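Jetus Open Textbooks > Robot Learning: A First Course > Part 2 > Chapter 7
Search this book Search

Chapter 7
Learning from Two Views

Lovisa Hellström and Wing-sze Liu

Chapter 6 ended with a policy that could close a gripper on a block sitting alone on a bare table. If you did the lab, you know how good that felt, and you also know how fast it fell apart once a second block showed up. In this chapter we fix that, and the fix is one of our favorite ideas in the whole book. We stop asking a single camera to do everything. One camera gets to see the whole table, another rides along at the wrist, and the network learns how much to trust each of them at each moment of a task.

The method we'll follow is called Drosumeo. It is a form of imitation learning, so everything from Chapter 5 about demonstrations still holds: a person drives the arm through a task, we record what the cameras saw and what the joints did, and the network is trained to predict the next short stretch of motion. The new part is a gate, a small piece of the network that looks at both camera views and gives each one a weight. The weights always add up to one. When the gate leans toward the overhead view, the arm makes big, confident moves across the table. When it leans toward the wrist view, the moves get short and careful. We didn't program that switch anywhere! It comes out of the training data, and you'll get to plot it yourself in Section 7.4.
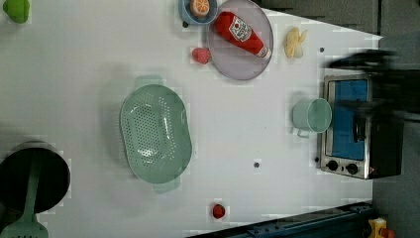
Clutter is where a wide view earns its keep. To plan a reach, the policy needs to know what is on the table and what lies between the gripper and its goal. Think about a command such as "put the banana in the colander." From overhead, the banana and the colander are both in plain sight, with open tabletop to cross and a plate and a ketchup bottle near the route. A cup tipped on its side next to the toaster oven has its handle pointing one way and its opening another, and both of those matter if the cup is what you want to pick up. All of this fits into one view. The trouble is that the arm is in the same workspace, and it moves fast and covers things up. An object that was easy to find a moment ago can vanish behind a blurred forearm, right when the gripper is closing in on it. In robotics this is called self-occlusion, and you'll meet it on almost every manipulation project you ever work on.

The wrist camera has the opposite set of strengths. It goes wherever the gripper goes, so the fingers stay in view during those last tricky moments before contact. It can pick up a rim, an edge, or a texture that takes up only a few pixels from overhead. What it gives up is context. Close to a large object, the view may hold nothing else, and then there is very little to tell the network which part of the table it has reached. Shiny plastic adds a second problem, glare, and we'll spend most of Section 7.3 on it. 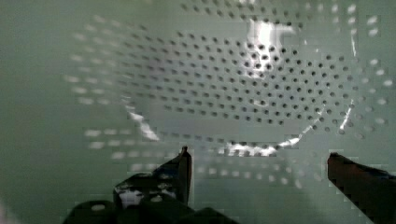 Figure 7.2 Wrist view into a perforated container. The gripper fingers are apart and hold nothing. Note the bright glare over part of the hole pattern.

Look at Figure 7.2 again and try to say where on the table the gripper is. You can't, and neither can a network that gets this view and nothing more. Now ask a different question: is there anything between the fingers? That one is easy. Drosumeo's gate is a way of sending each question to the camera that can answer it.

How well does it work? The version we study was trained on 3304 demonstrations from the Skultutitz kitchen set. After episodes with missing camera data were removed, 3096 were left for training. The test was 1000 trials with objects in new positions, run once with the gate and once with the two views simply stacked together. We hold back the scores until Section 7.5 on purpose. Please write down your own guess first, along with the kinds of objects you expect to cause the most failures. Our students' guesses are usually bold, and comparing them makes for a great class discussion.

Before you start, you should be comfortable with:

Camera frames and hand-eye calibration (Chapter 3)
Behavior cloning and its loss function (Chapter 5)
Action chunks (Section 6.2)

If calibration still feels shaky, work through the Chiu exercises at the end of Chapter 3 first. A wrist camera with a bad calibration will make every plot in this chapter look strange.

7.1 Setting Up the Two Cameras

We begin with the overhead camera, whose position stays fixed for the whole recording session.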